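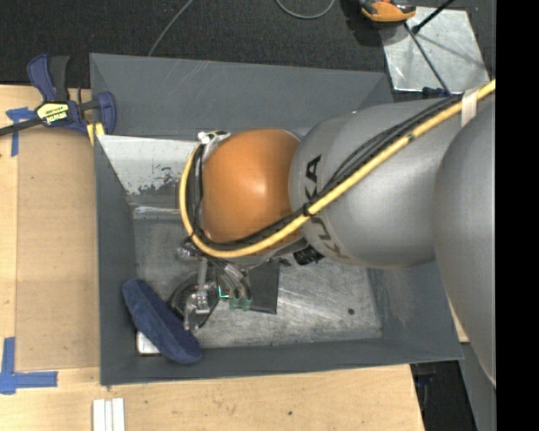
Chapter 5
Reading a Contract Before You Sign It

In this chapter
Finding the parties and the dates
Words that mean more than they look like
What happens when things go wrong
Case: the Skudenden order

5.1 Why small firms skip the fine print

Time, mostly. The quote comes in, price looks fine, somebody signs. The terms are on the back page in gray type and the truck is already booked. Most disputes in this book begin that way – a form nobody in the office read to the end.

You do not need a law degree to read a supply contract. A pencil, an hour, a quiet room. Start with the definitions, even if they are dull. "Goods," "Delivery," "Business Day." Capital letters mean the word has been given its own meaning somewhere, and you need to find where.

5.2 The Skudenden order

We will come back to this case all through Part Two, so learn the names now.

Buyer: Madska, a small packing firm, run by Lorcan Scanlon.
Seller: Keogh, a supplier of shelving and storage parts.
Carrier: Drameck.
Place of delivery: Madska's warehouse at Skudenden.

Scanlon signed on 12/09/2020. He ordered 72 shelf units, payment due in 30 days. Thirty days from what? He assumed from delivery. Clause 4 said from the date of invoice, and Keogh sent the invoice the same afternoon. The goods came five weeks later. By then Madska was already late, and late payment interest was runing.

Second problem. Drameck unloaded 71 units. The driver's note said 72 and a warehouse hand signed it without checking. Clause 9: a signed note is "final proof of quantity." Scanlon called Keogh the next morning. Keogh pointed to the note. Drameck pointed to Keogh.

The argument dragged on until May. One shelf unit, two lawyers' letters, and a supplier Madska had used for years and now wanted to drop.

5.3 Four things to look for first

When the clock starts. Invoice, shipping, delivery, acceptance – all different days. Underline the one used.

Who carries the risk on the road. If the contract is silent, do not guess. See Chapter 6.

What a signature at the door means. Receipt only, or acceptance of the goods as well? Read the clause and the delivery note side by side, they do not always agree.

How to give notice. A phone call may not count. Many forms ask for writing, sent to a named adress, within a set number of days.

Key terms
Acceptance: the buyer's agreement that the goods match the order.
Notice: a formal message one party must give the other.
Net days: time allowed for payment, counted from a stated event.

Before moving on, reread Clause 4 as Scanlon first understood it, then write one sentence that would have made his reading the right one. Keep it short. You will need it again in 5.4, where we go through the full text of the order.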